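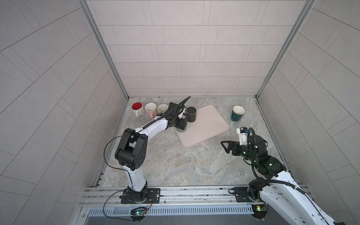
A chave tinha de ser entregue às seis e a Leonor ainda não sabia qual das canecas era do pai. Dez anos a beber café naquela casa e não sabia. Passara a manhã nas gavetas, nos papéis, no armário das toalhas, e deixara a louça para o fim por achar que era o mais fácil. Garfos, fácil. Pratos, fácil. Depois as canecas. A branca com o vermelho vivo por dentro, a rosa clarinha ao lado, a creme, todas encostadas ao fundo sobre o marmoreado. A preta no canto do tabuleiro cor-de-rosa. E a outra, a verde-azulada escura, sozinha à direita, do lado de fora do tabuleiro, como quem chega atrasado ao jantar e fica de pé.

O telefone. Outra vez o telefone.

- Já embalaste a cozinha?
- Quase.
- Quase quanto?

Era o Duarte, da carrinha. O irmão tinha jeito para telefonar a meio das coisas. Ela disse que faltava meia hora e desligou antes que ele fizesse contas.

Jornal. Faltava jornal. Foi à sala buscar o que restava, um monte amarelo debaixo da janela, e no meio vinha um catálogo da Idora com a página dobrada num candeeiro que ninguém comprou. 49 euros. O pai fizera uma cruz a lápis ao lado do preço, e depois outra, mais pequena, como se tivesse mudado de ideias e voltado atrás. Leonor rasgou a página, arrependeu-se, alisou-a, meteu-a no bolso do casaco. Que disparate. O que é que ia fazer com aquilo.

Voltou à cozinha.

A rosa era da mãe, isso sim. A mãe bebia chá nela às escuras, de manhã cedo, e não acendia a luz para não acordar ninguém, e acordava toda a gente com a colher. A creme viera de uma viagem qualquer. Solberg? Talvez Solberg. Havia uma fotografia, uma estação com neve e os dois de gorro, o pai a rir-se para o lado errado. A do vermelho por dentro era do Duarte, escolhida por ele aos nove anos com grande solenidade, numa loja onde a mãe queria outra.

Sobravam duas. A preta e a outra.

Bateram à porta. Não era a carrinha. Era o vizinho de baixo, Arvid Nordin, de chinelos, com uma caixa de cartão vazia nos braços.

- Ouvi arrastar. Pensei, faltam caixas.

Faltavam. Ela disse entre, entre, desculpe a confusão, e ele entrou devagarinho e ficou a olhar para a bancada com a caixa encostada à barriga. Tinha sido ele a jogar xadrez com o pai todos os invernos desde que se mudara. 2844 partidas, dizia o pai, que apontava tudo num caderno. O caderno já ia na carrinha, na primeira viagem, debaixo dos cobertores.

- Sr. Arvid - disse ela - por onde é que o meu pai bebia?

Ele não achou a pergunta estranha. Ou achou e não mostrou.

- Comigo? Por nenhuma. Comigo bebia em copo.
- Em copo.
- Café em copo. Queimava os dedos e queixava-se. Todas as vezes.

Leonor sentou-se na única cadeira. Não se lembrava de copo nenhum. Lembrava-se do pai de costas, do vapor, do cotovelo na mesa, do rádio a dar o tempo para a costa, e a mão - a mão à volta de quê? Fechava os olhos e a mão estava lá e dentro da mão não estava nada.

- A verde - disse ele passado um bocado. - A verde era a minha.
- Esta?
- Ele guardava-a para mim. Punha-a sempre à parte, para a sua mãe não a arrumar com as outras.

Ela olhou para a caneca. O branco por dentro, o escuro por fora. Tantas vezes a tinha tirado do caminho para chegar ao açucar, e zangada, que mania de deixar isto aqui.

- Então leve-a.
- Não, não.
- Leve. Por favor. Não me faça embrulhar isso.

Ele pousou a caixa no chão. Pegou na caneca pela asa, depois com as duas mãos. Disse qualquer coisa na língua dele, curta, e não traduziu. À porta voltou-se.

- E a preta?
- Não sei. Não sei de quem é.
- Ah - disse ele. - Eu também não.

E desceu, chinelo, chinelo, chinelo, os 40 degraus até ao andar dele, agarrado ao corrimão.

Cinco e vinte. A buzina lá em baixo, duas vezes, o Duarte a estacionar onde não podia. Leonor embrulhou a rosa. Embrulhou a creme. Embrulhou a do irmão em jornal a mais, com raiva e com carinho, e escreveu CUIDADO na caixa com um marcador quase seco que só deu até ao D. O tabuleiro de pé, encostado à parede da caixa. Fita-cola. Onde é que estava a fita-cola. No bolso, com o candeeiro.

Ficou a preta na mão. Abriu a torneira, encheu-a de água, bebeu encostada ao lava-loiça. A água sabia a canos. Pasou-lhe um pano, enrolou-a na camisola que tinha trazido para o frio e desceu com ela debaixo do braço, a caixa em cima da anca, o irmão a gritar da rua que havia ali um polícia.

Contos > Curtos > Casas

Pesquisar no arquivo... OK

Contos recentes
O homem que vendia Brostatier
Uma semana em Vularora
Carta encontrada num forro
Outubro, linha do norte
A prima dos fósforos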